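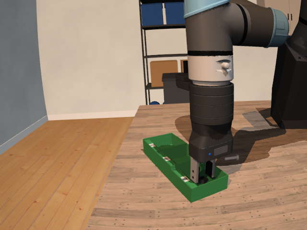

A computer model of a sorting robot at work over its green bin. A grey bolt lies on the table beside the gripper.

When a sorting robot drops a part: a safety explainer for younger readers

This page is for pupils aged seven to eleven. It was prepared by the learning department of the Trement Centre, which looks after the public gallery and the workshops behind it.

What the robot is meant to do

The Centre runs a sorting robot called Nusta. Nusta picks up small metal parts, such as nuts and bolts, and puts them into a bin. The bin is divided into sections so that different parts can be kept apart. At the end of its arm Nusta has a gripper. A gripper does the job of a hand, but it has only two straight fingers. They close together to hold a part and open again to let it go.

Before Nusta is given a new job, the job is tried out on a computer. The computer draws a pretend table, a pretend bin and a pretend robot, and works out how each one should move. This is called a simulation. The picture on this page comes from one. If something goes wrong in a simulation, no person can be hurt and no machine can be broken.

What went wrong

One Saturday in April, Nusta was working in the gallery behind its safety screen. It had been asked to sort 587 parts. It sorted the first 261 without any trouble. It then picked up a bolt by the very end, and the bolt slipped out of its fingers and landed on the table.

A dropped bolt is a small problem. The larger problem was that Nusta did not know it had dropped anything. It moved to the bin, opened its empty gripper and added one to its score. It did the same thing with the next six parts. By the time the machine was stopped, seven bolts were lying where they should not have been, and one of them had rolled under the base of the arm.

Nobody was hurt. The gallery display was closed for the rest of the day while the fault was looked into.

Why did it happen?

When you hold a pencil, your skin tells you that it is there. If the pencil slips, you feel it go. A robot can feel only if it has been given a part that does this job. Such a part is called a sensor.

Nusta has a sensor which measures how far apart its fingers are. If the fingers close all the way, there is nothing between them. If they stop early, they must be holding something. On that Saturday the sensor had worked loose. It kept sending the same message, "holding a part", even when the gripper was empty. Nusta's program believed the message and carried on.

A mistake of this kind is known as a false reading. You may have seen one at home, if a kitchen scale has ever shown a weight with nothing on it.

Why does a dropped bolt matter?

A loose part can get trapped beneath a moving arm and damage it. It can be knocked off the table on to the floor, where a person might slip on it. People may also be tempted to reach in and pick it up. This is the most serious danger of all. A robot arm which seems to be resting may only be waiting for its next instruction, and it can start to move without any warning.

What has been changed

The sensor was replaced by engineers from Vergara, the firm that services the arm. Nusta's program was changed as well. After closing its fingers it now lifts the part and checks a second time before it travels to the bin. If the two checks do not agree, the arm stops and a lamp is lit at the control desk.

The new program was tested in simulation first, with about 40 dropped parts set up on purpose. It was then tested in the Trovard workshop with no visitors present. The display opened again once both tests had been passed.

Rules for visitors

Stay behind the yellow line when the robot is switched on.
Do not reach over or under the safety screen, even if the arm is still.
If you see a part on the table or the floor, leave it there and tell a member of staff.
The red button stops the robot. Any visitor may press it in an emergency.

Words to know

Gripper: the part of a robot that takes hold of things.
Sensor: a part that measures something and sends the result to the program.
False reading: a message from a sensor that is not correct.
Simulation: a test carried out inside a computer.
Fault: something in a machine that is not working as it should.

Something to try

Put on a pair of thick gloves and shut your eyes. Ask a friend to place a button or a coin between your finger and thumb, or to pretend to do so. Can you tell whether it is there? Try again without the gloves.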